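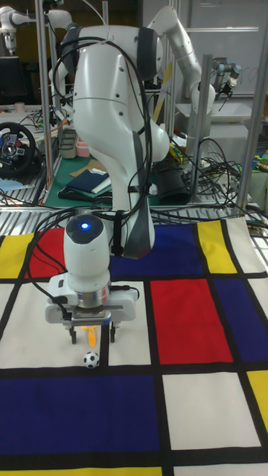
How to Make a Mondrian-Style Color Block Mat

By the Terico workshop desk
Posted in March

A color block mat is an easy weekend job, and it makes a good surface for play or for sorting small toys. The pattern is thick black lines with rectangles of red, yellow, blue and white between them. You don't need to be able to draw. You do need a long ruler and some patience while the paint dries.

What you need

A piece of primed canvas floor cloth, cut to size. Ours was 105 cm on the long side.
Acrylic paint in red, yellow, white, black and two blues
Painter's tape, narrow and wide
A foam roller and a flat brush
Pencil, long ruler, 600-grit sandpaper
Clear matte water-based varnish

Plan the lines

Sketch the layout on paper first. Draw two or three lines all the way across, then break up the spaces with shorter ones. Keep the rectangles uneven. A tall yellow panel next to a wide blue one looks right, and a grid of equal squares looks like a checkerboard. Leave at least one large area white. Small things are easiest to find there, and a black-and-white soccer ball shows up well against it if there is a black line close by.

Use both blues. A deep blue and a navy keep the big panels from running together. Let a few colors stop at the edge of the mat with only a thin band showing.

Copy the sketch onto the canvas in light pencil. Mark both sides of every black line. We made ours 31 mm wide, and anything much thinner gets lost once the color is on.

Paint the colors

Tape around the rectangles you are painting first. Don't do neighbors on the same day. Press the edges of the tape down with a fingernail and brush a little white paint along them to seal. Let that dry, then roll on the color. Yellow needs three coats, red usually two. Pull the tape while the last coat is still slightly tacky.

Small overlaps don't matter as long as they fall where a black line will go.

Paint the black

Wait overnight. Tape both sides of each line and use the flat brush, working away from the tape. Do the long lines first, then the short ones. Touch up the white last with a small brush.

Finish

Sand very lightly, wipe off the dust and put on two thin coats of varnish. Leave the mat flat for several days before you set anything on it. Store it rolled with the painted side out. If a corner curls, put a heavy book on it overnight.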